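Stowing a folding table in a caravan tunnel boot

Measure the tunnel boot before buying a table. The opening is usually smaller than the space behind it, and the door seal takes up a little more. Allow 3 mm clearance on each side of the folded table, plus the thickness of any sleeve.

Store the table on its long edge with the hinge side down. Strap it at two points to the boot wall. A single strap in the middle lets the ends work loose on corrugated road, and the legs will rub through the lining. Weigh the table with its bag and add it to your payload sheet. Anything forward of the axles also changes ball weight, so recheck that figure with the van packed for travel.

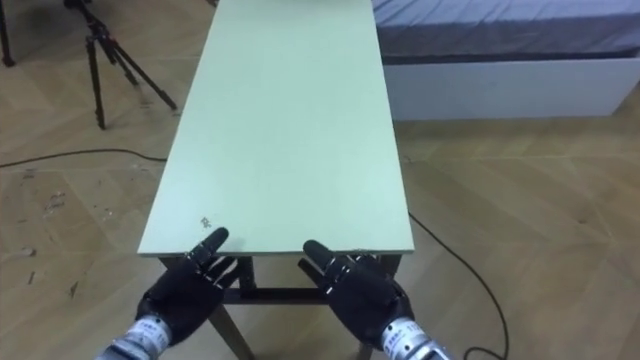
Leg frames cause most of the wear in transit. Fold them fully, then run a hook-and-loop tie around each frame so it can't swing. On a table with a crossbar linking the legs a short distance below the top, like the dark one under the mint-green top, put the tie around the crossbar as well. Wrap the bar in foam pipe lagging if it bears on the underside once folded. Brush grit off the top before it goes in the sleeve — a smooth, matte surface will mark if crumbs or sand are left on it.

Check the hinge rivets and locking stays every March, or every 4 trips if you travel on gravel. Dry silicone spray is suitable for the stays. Oil and grease collect dust. Replace a rubber foot as soon as it splits, as bare tube will cut annexe matting. Feet are sold by the outside diameter of the tube, so take that measurement with calipers.

Wayne Whitlock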